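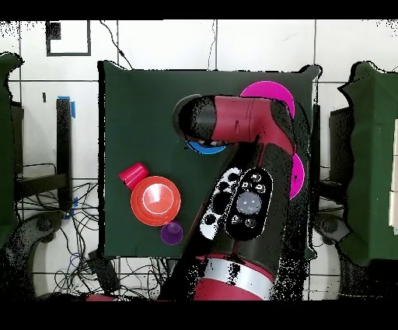 The arm at the practice table, cups and a plate out.

OK, hi everybody! (Wait for the door to close, then start.)

I run the dish room at Ovetti, so I'm the one person on today's program who can't code. What I can do is tell you how the job feels now that sorting is partly a machine's job. We serve 548 lunches in a day, and every one of them comes back to us dirty.

(Slow down here.) Before August, sorting meant standing at a belt for six hours with your hands going. Cups one way, bowls the other. My shoulders still remember it!
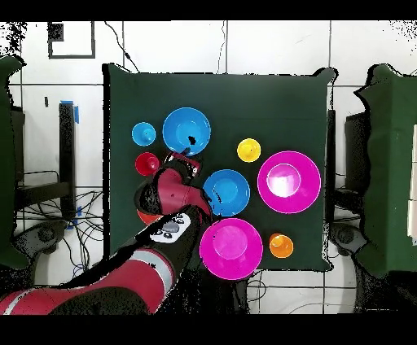
Talk and notes by Kornél Kozma, Ovetti dish room

So what changed? The first month, I'll admit, we mostly stood and watched. Then the questions started, and they were about pay and shifts, hardly any about the arm. Put that in your plan before you order anything.

(Ask for hands: who here has trained a new coworker?)
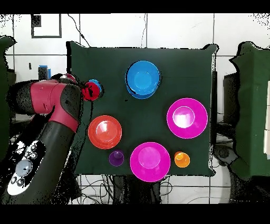
Red cup at the gripper, left side of the table.

Teaching it felt a lot like that, except you can't buy it a coffee afterward. We logged 1343 tries, and my crew got picky about what counted as a good one. Antal, on the late shift, wanted a say in the layout and got it.

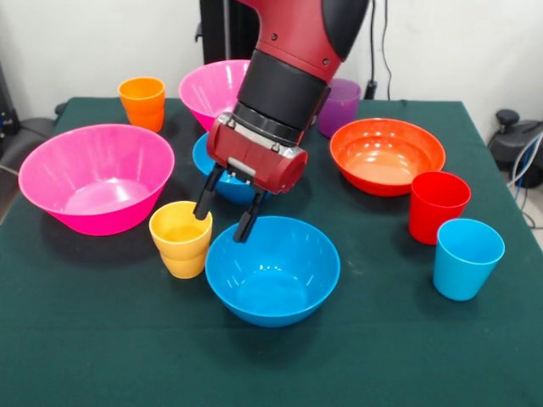 And that's the part I'd fight for, having the dish crew decide what goes on the table and when we stop. We also got 300 paid training hours out of it, which took three meetings (skip the meeting story if I'm running long).

Questions now, then coffee by the stairs.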